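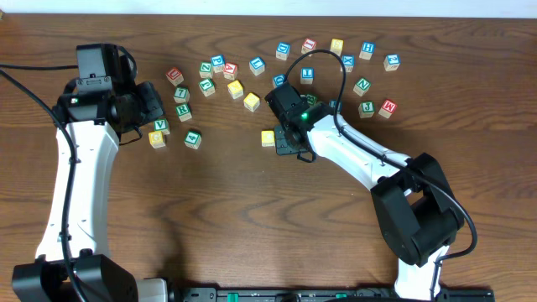 *6 min read*

# Lindalness aged care homes to keep Datach drinking-water robot after trial

A small robot that reminds older people to drink water will stay in 12 aged care homes in and near Lindalness after a six-month trial, the organisers said in May 2018.

The robot, named Datach, was developed by researchers at the Azevedo Institute together with Closov, a local company that makes call bells and other equipment for hospitals. It stands on a table or bench in a shared room and speaks to residents during the day, asking if they would like a drink and offering to call a staff member if they would.

A total of 951 residents lived in the participating homes at the start of the trial. Residents and their families were told about the robot before it arrived, and anyone who did not want to be spoken to by it could ask to be left out. Those who opted out wore a plain green badge, which told Datach not to start a conversation with them.

## What Datach does

Datach has a round head, a speaker and two lights that change colour when it is listening. It has no arms or wheels. Staff carry it from room to room and plug it in overnight at the nurses' station.

The robot does not measure how much anyone drinks. It keeps a simple record of when it spoke, whether the person answered, and whether a staff member was called. Staff still fill in the usual fluid charts by hand, and the homes were told at the outset that the robot's record was not to be used in place of them.

Its conversations are short. A typical one begins with a greeting and a remark about the weather, followed by an offer of water, tea or cordial. If the resident says yes, a message goes to a handset carried by the staff member on duty. If the resident says no, Datach says it will ask again later and goes quiet. It can also play music from a list chosen by each home, and this proved to be its most used feature in the afternoons.

Edit Simon, who led the project at the Azevedo Institute, said the team chose drinking because it was a daily problem that staff had raised themselves.

"Older people often don't feel thirsty even when they need a drink, and some cut back on purpose so they don't have to ask for help to get to the toilet," she said. "Staff know this very well. They wanted something that would start the conversation at the times when they were busy with something else, mostly after breakfast and in the middle of the afternoon."

## Results of the trial

The research team compared fluid charts from the months of the trial with charts kept by the same homes over an equal period before it. Most of the homes recorded more drinks given between meals while Datach was in use. Two saw no change, and in one of those the robot had spent several weeks in a cupboard after a fault with its charger.

The team said the results should be read with care. The trial included summer, when homes already push fluids harder, and staff knew they were being studied. There was no group of homes without a robot to compare against. The researchers did not look at whether residents had fewer infections or falls, and they make no claim about either.

Interviews with residents gave a mixed picture. Many said they liked being greeted by name. Others found the voice too high or too fast, and several people with hearing aids said they could not follow it when the television was on. Closov lowered the pitch of the voice during the trial and added a setting that makes Datach pause for longer before it decides that no one has answered.

Residents with dementia responded in different ways. Some talked to the robot at length, and staff at one home noted conversations of up to 25 minutes, most of it the resident telling Datach about earlier jobs and family. A few people were upset by it, usually in the evening, and after the first weeks all the homes agreed to switch it off before dinner.

Simon said the long conversations had surprised the team. "It says very little back. It says 'I see' and 'Tell me more', and that's close to all it has. We had written those lines as fillers. We're now looking at them again, and we're asking families what they think about it, as some are pleased and some are uneasy."

## Staff views

Care staff filled in a questionnaire at the start and end of the trial. At the start, the most common worry was that the robot would be used as a reason to roster fewer people. The homes gave a written undertaking that staffing would not be changed on account of Datach, and this has been extended for as long as the robots remain.

By the end, the main complaint was about the handsets. In larger homes, the message that a resident wanted a drink could arrive while the staff member was at the other end of the building, and there was no way to pass it on to someone closer. Staff also said the battery ran down too quickly on the first handsets supplied. Closov replaced them, and a newer version lets a message be sent on to a second person.

Kitchen staff asked for a change as well. Datach originally offered the same drinks to everyone, which caused trouble for residents on thickened fluids or with limits on how much they may drink. For the first fortnight, those residents were asked to wear the green badge until the software could be corrected. The robot now says only that it can call someone about a drink if the resident's record carries a dietary flag, and the staff member takes it from there.

## Privacy

Datach contains a camera, which it uses to tell whether a person is in front of it and to read badges. The Azevedo Institute said the camera does not store pictures and that sound is not recorded. Names are matched from the badges worn by residents who agreed to take part, and the list linking badges to names is kept on a computer at each home.

A family information evening held before the trial drew a number of questions on this point, according to the institute. As a result, a sliding cover was added to the camera. When the cover is closed the robot can still play music but does not start conversations.

The robots are used only in lounges, dining rooms and sunrooms. They are not placed in bedrooms, and the organisers said there was no plan to change this - although some residents who spend most of the day in bed have asked for one.

## What happens next

Each home will keep its robot at no charge until October, with Closov continuing to handle repairs. After that the homes will need to decide whether to lease it. The company has not published a price. It said the cost would depend on how many homes signed up and on whether the handsets could be replaced with an app on phones that staff already carry.

The institute is applying for funding for a second study, which would include homes without a robot for comparison and would run through both a winter and a summer. It also hopes to test Datach in languages other than English. Several residents who grew up speaking another language had gone back to it in recent years, and staff reported that they did not respond to the robot at all.

Work on a new base is already under way. The present one has a narrow foot, and a number of robots were knocked off tables during the trial, in most cases by walking frames or tablecloths being pulled. The new base is wider and has a rubber ring underneath. It will be fitted to the existing robots when they are next serviced.

A summary of the trial in plain language has been sent to all participating homes and is available in large print from their front desks. The full report will be released once it has been reviewed. Families with questions about a relative's involvement, or who wish to withdraw them from the next stage, can speak to the manager of the home or write to the project team at the Azevedo Institute in Lindalness.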